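Workshop notebook – Saturday, late afternoon

Third go at the salt glaze test tiles for the Cinari order and I think we're getting somewhere at last! Packed 29 tiles in the little kiln (the back shelf is warped again, so I propped it with a bit of broken batt – sorry, whoever finds that). Clay is the grey stoneware from Troruneck, not the buff, which I've gone right off. It bloats if you so much as look at it.

Kiln log says 3,821 on the gas meter at the start. Forgot to write down the finish, so please don't ask me what it cost. Held at 500 for an hour on the way up because of last time's cracks, then let it climb. Cone went over a bit before four. Salted in small paper twists, several goes, damper nearly shut. Orange peel is lovely on the front row and very thin at the back. More salt near the bag wall next time? Or just fewer tiles.

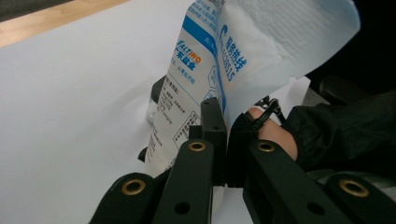
On salt generally: McIntyre's sell the coarse stuff by the sack and it's fine, but I want to try finer grains as well, so table salt in small bags is going on the list. The white Guangdong Salt pouch with the blue stripe is the sort of thing I mean, easy to tip straight into a twist of paper. Need to check for anti-caking stuff on whatever we buy – no idea if it matters in the kiln. Will do half the tiles with each and mark the backs in iron oxide.

Kiln wash the shelves before Brustimau's mugs go in.

Recent entries
Bloating in the buff clay, again
Ash glaze, 1,000 g batch
Sieve repairs
November firing list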